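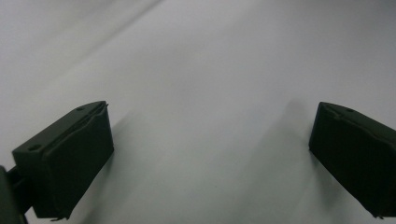 4.2 Pad detachment during container lifts

The most frequent fault in the Geder trials was loss of grip caused by the pad working free of the finger. Each finger carries a soft black pad that curls over its top edge and, on the left finger, meets it at a visible seam, and peeling began at that seam. We logged 416 demonstrations before the fault was noticed. The force threshold had been set from bench tests on new pads, so the software raised no alarm. Yensuk found the problem while replaying lifts that ended in a drop. 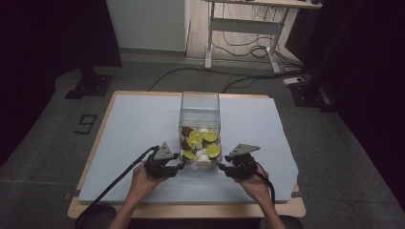

Figure 3. Operator with two hand-held grippers at the clear box.

Two-handed lifts were affected more than single-handed ones. When one pad slipped, the box turned toward that side and the operator corrected with the other hand - a motion the policy later copied even when both pads were sound. Mahawong relabeled these episodes by hand, and we left them out of the second training run.
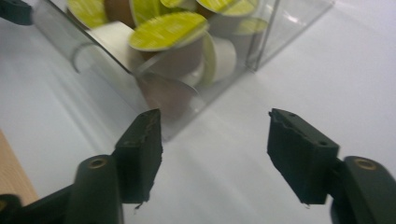

We then set a replacement limit of 2000 grasps per pad pair. An earlier limit of 3000 had been taken from the Femudex wear tests, which used flat steel parts and gave no warning of edge damage. No drops were logged in the 1163 grasps that followed the change, but the run was too short to rule out other causes.

This site uses cookies. Accept | Manage settings
Search articles Go
Contact | © Tanasarn | Back to top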